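**Mernance Water Users' Forum**
20 May 2022

1/ The Forum has today published its response to the proposed change in domestic water charges for the Mernance supply area. The main points are set out in this thread. The full paper may be requested from the office in writing.

2/ Under the proposal, households without a meter would move from a flat yearly charge to a charge based on the number of bedrooms. Metered households would see no change to the price per unit, but the standing charge would rise by 12 per cent.

3/ The Forum does not oppose the move away from the flat charge. It has been unfair to small households for many years, and members have said so at every open meeting since the supply areas were joined.

4/ We do oppose the use of bedrooms as the measure. A person living alone in a three-bedroom house in Plonell would pay more than a family of five in a two-bedroom flat. The supplier's own paper accepts this point and offers no remedy for it.

5/ Our preferred course is a metered charge for all homes where a meter can be fitted, with an assessed charge for the remainder. The assessed charge should be based on the number of people living at the address, as declared by the account holder once a year.

6/ On the standing charge: the increase is said to cover the cost of replacing the Stüber Road main. The Forum supports that work, which is overdue. We have asked why a scheme due to finish in December should be paid for by a permanent increase. No answer has been received so far.

7/ The Forum received 600 replies to its household survey. Most came from Plonell and the lower part of Tonodetti. Replies from the upper villages were few, and we would be cautious about drawing conclusions for those areas.

8/ The subject raised most often was billing. Residents reported estimated bills issued for several quarters in a row, even where a reading had been sent in by telephone. We have asked that no account be estimated more than twice running without a visit.

9/ The second was low pressure in the early evening, when households are cooking and washing up. The worst affected addresses are on the high side of Tonodetti – a list of streets is attached to our response as Appendix B.

10/ A correction to our notice of last week. The closing period for comments is 14 days from publication of the supplier's revised paper, and not from the date of the first draft. Residents who believed they had missed the deadline have not done so.

11/ Comments should be sent to the supplier directly, quoting the account number and the words "charges review". Copies to the Forum are welcome but do not count as a formal response. Large-print forms are held at the Plonell and Tonodetti libraries.

12/ Residents who receive a reduced tariff on medical grounds should note that the proposal leaves that tariff in place. The Forum has asked for this to be confirmed by letter to each household concerned – a line on the website is not enough.

13/ The next open meeting will consider the revised paper. Replies to this thread are read by the office and will be put before members.
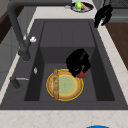

Vusumuzi Xaba: On point 5, who checks the number of people declared? We had a lodger for half of last year and I would not know which figure to put down. Please raise this at the meeting.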